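Charging table, second arrangement

The first arrangement lasted from when I moved to Cleltmont until this September, and it consisted of a power strip on the floor behind a bookcase. It worked electrically. It failed in every other respect: I had to kneel to reach it, the plugs collected lint, and I never knew what was plugged in. At one point I found the adapter for a radio I had given away two years earlier, still in its outlet, still slightly warm.

The second arrangement puts the strip on top of the wooden table along the wall, where I can see it and reach it while seated. What follows is mostly a record for my own use. I changed several things in one month and I already have trouble remembering the sequence.

Requirements

I wrote these down before moving anything and taped the paper inside a cabinet door. They have been edited once.

The strip must be reachable without standing up or bending.
Anything not in use must be possible to shut off without pulling its plug.
The phone must be able to charge lying flat, screen up, with the cable under no tension.
No cable crosses the front edge of the table.
The table must be wipeable in one pass, with at most one object lifted.

The last item was originally "nothing lifted." I gave that up on the first day. A strip that is screwed down is easy to wipe around, but I did not want holes in this table, and adhesive pads are not reliable on a waxed surface.

The strip

It is a white plastic strip with rocker-style buttons set in orange surrounds. I bought it for the buttons. My previous strip had one master switch at the cord end, and a master switch is of limited use when one of the things on the strip is a router. In practice I never touched it.

The color of the surrounds was not a consideration when I ordered it and I would have accepted gray. It does have a practical effect. At dusk, before I have turned on a lamp, the orange is easy to find against the white housing, and I have stopped pressing on blank plastic.

Orientation took longer than expected. I tried the strip parallel to the wall first, pushed fully back. This is the tidy way and it has two problems. Bulky plugs fouled the wall, and the buttons ended up at the far limit of my reach. Perpendicular to the wall was better for reach and worse for the cord, which then had to turn sharply at the back of the table. I now leave it at whatever angle it settles into. The cord is 6 feet long and fairly stiff, and if I square the strip up it drifts back overnight. I stopped correcting it.

Plug shape matters more than I assumed. The one with the rounded white body and the power symbol printed on it rises clear of the strip and is easy to grip. I used to choose adapters by output and price only. I now look at the body first: whether there is something to hold, and whether it overhangs the neighboring outlet. Adapters with a flat, flush body are sold as space-saving, and they are, until you need to remove one.
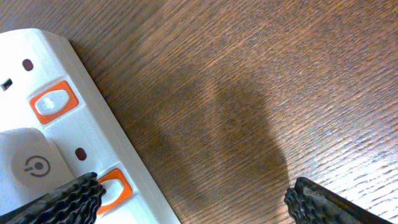 Standby measurements

I used a Sisik plug-in meter, the basic model with the gray display. It is not a laboratory instrument. At very low loads it rounds, and below a certain point it reads zero regardless of what is connected. I checked it against a lamp of known wattage and it was close enough for my purposes, which were comparative.

The method was to put the meter between the wall and the strip, switch everything off at the strip, then add one device at a time and let each reading settle before writing it down. After that I left the whole set running in normal use and let the meter accumulate. The log covers 3457 minutes, a number with no significance; it is where I remembered to look.

Results, in descending order of interest:

The speaker drew more while idle than I expected, and it drew the same amount whether its front light was on or off. It now gets switched off at the strip whenever I am finished with it. This was the only change that showed up clearly in the accumulated figure.

The phone adapter with no phone attached did not register. I had been unplugging it nightly for years on principle. The principle may still be sound but the meter cannot see it, and I have stopped.

The desk lamp did not register when off, as one would hope.

The router draws what it draws. It stays on.

I would not recommend buying a meter for this. If you can borrow one, an afternoon is enough to find the single device that matters, and there is usually a single device. The rest of my log is a column of very small numbers that I recorded carefully and have not used.

The table surface

The table is wood with a reddish-brown finish, a fine grain, and a slight gloss that gets stronger or weaker depending on where you stand. I bought it used. The seller did not know what the finish was. I tested a spot on the underside with mineral spirits, saw no softening, and decided it was a cured varnish of some kind with wax over it.

I maintain it with Rimetti paste wax, the neutral one. Thin coat, wait, buff with a cotton rag. I did this again before putting the strip down, on the theory that it would be a while before the table was clear again. That theory has held.

Two observations on wax and electronics sharing a surface. First, a freshly waxed table is slippery, and a phone laid on it will travel if its cable has any spring. For a few days mine migrated toward the edge each time I plugged it in. It stopped once the wax had hardened and been buffed a second time. Second, rubber feet and wax do not get along. Rubber can leave a dull mark that does not wipe off, so I lift the strip and look under it each time I clean. So far there is nothing to report.

I also considered a desk mat. A mat would solve the slipping and protect the finish, and it would also hide the grain, and I bought the table for the grain. I have a mat in the closet if I change my mind.

The phone

The phone is the device that gets picked up and put down most, so the arrangement is really organized around it, even though it takes up very little of the table.

I had a Moges stand for a while, the kind that holds the phone upright at a fixed angle. It is well made and I have no complaint about the build. The difficulty is the cable exit. The connector enters the phone from below, the stand leaves a gap for it, and the gap is sized for a slim connector. Mine has a thick strain relief. It fit, with pressure, and after some months I noticed the cable jacket had taken a permanent bend just behind the connector. I retired the stand and kept the cable, which was possibly the wrong one to keep.

Flat on the table is fine. The connector goes in level, the cable leaves in a straight line, and the bend happens farther back where the jacket can form a wide curve.

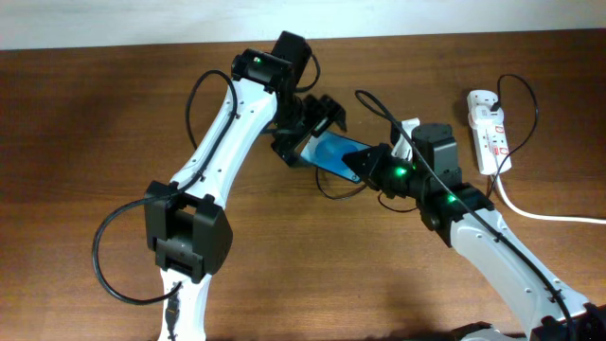 The rule I use for cable curves is that if I can see the jacket whiten or wrinkle on the inside of a bend, the bend is too tight. This is crude. Manufacturers of better cable give a minimum bend radius as a multiple of the cable diameter, and 4 is a figure I have seen used for flexible types. Consumer charging cables generally come with no figure at all, so I go by the wrinkle.

Length is the other variable. A short cable keeps the table clear but restricts where the phone can lie. A long one needs to be coiled, and a coil is another object to lift when wiping. I settled on the short one after measuring from the outlet to the spot where I set the phone down without thinking. The measurement was worth doing in that order. Previously I had picked the cable first and then tried to train myself to put the phone where it reached.

Cleaning

The routine is short. Dry microfiber cloth over the table, lifting the strip once. Then a dry soft brush along the rims of the strip and around the buttons, where dust sits against the raised edges. I do the brushing with the strip unplugged at the wall. No liquid goes anywhere near it, including the damp cloth I use on the rest of the room.

White plastic shows dust less than black and shows fingerprints more. An old black strip I keep in the closet looks gray within a few days of being taken out. The white one looks the same from across the room for weeks and then, at close range, turns out to need attention.

Open items

The cord still leaves the back of the table and drops straight to the wall outlet with nothing holding it. A clip on the rear leg would fix this. I have the clip and have not installed it; its inside diameter is slightly too small for the cord, and forcing it would defeat the purpose.

I have not labeled the plugs. With this few devices I can tell them apart by shape, but two of the adapters are nearly identical and differ in output voltage, so at minimum those should get a piece of tape. White tape with pencil, probably. Ink on tape smears when handled, and the last set I did that way was illegible by spring.

The log sheet is still inside the cabinet door, under the requirements. I will add the speaker again after the next firmware update, in case the idle draw has changed.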